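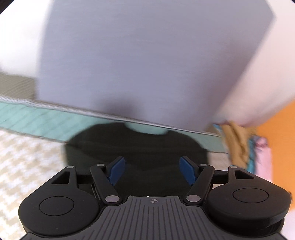

Pads apart, facing each other across a gap.

Fothergill bedroom textiles - sorting gallery

This page covers the sorting of one household's bags, knitwear and bedding at Fothergill in April. The aim was to get everything off the surfaces and into storage by fabric weight, with the heaviest pieces at the bottom. The storage boxes are the 40 litre Rerex type with a clip lid. Washing was left for a separate day and is not covered.

Bags first
Fabric totes take up more room than they should, and they hide smaller items. The usual order is to lift by the handle, check inside, shake out and fold in thirds with the handle tucked in.

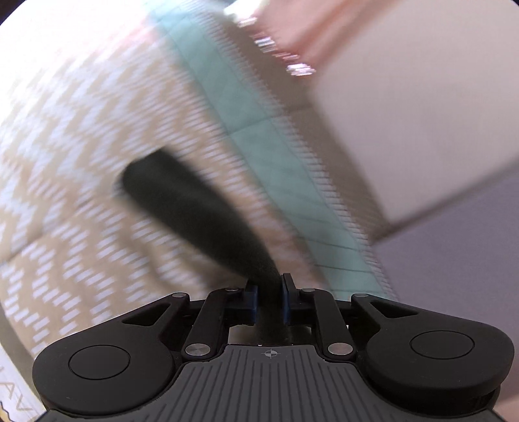
A patterned tote with a dark handle is folded print side in, so the outer face does not rub against zips. Folded bags go upright in a row. A 38 cm shelf takes a full row at Fothergill without a divider, though a divider helps once a few bags have been taken out.

Knitwear
Dark green knit, ribbed at the cuff. Knits are never hung. Both sleeves are laid across the back, the hem is brought up to the shoulder, and the cuffs are kept flat so that the ribbing holds its shape. Stray fibres are picked off by hand at this stage - a roller pulls at a fuzzy yarn.
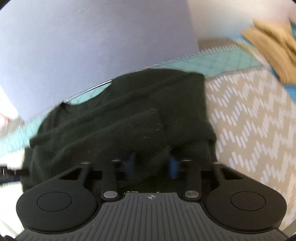
Quilted pieces are kept apart from knits, as the stitching catches. The teal quilting with the diamond pattern and white piped edge goes in the Cloltent bag, rolled loosely with the piping outwards. The beige fabric with the white zigzag is thinner and can be folded flat on top. Cloltent bags are rated at 300 g of filling per layer; anything heavier should go in a box.

Last pass 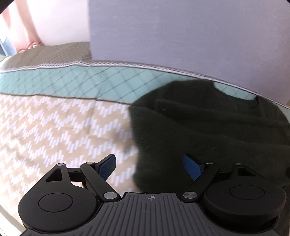 Reading time: 2 minutes

Patterned fabric and dark cloth are separated last. Dark cloth is stored with dark cloth only, for dye transfer reasons. Anything over 600 g on the kitchen scale counts as heavy and moves down one level in the stack.

Labels are written on card and placed inside the lid. The Drukstead gallery uses the same order, with curtains added after the bedding.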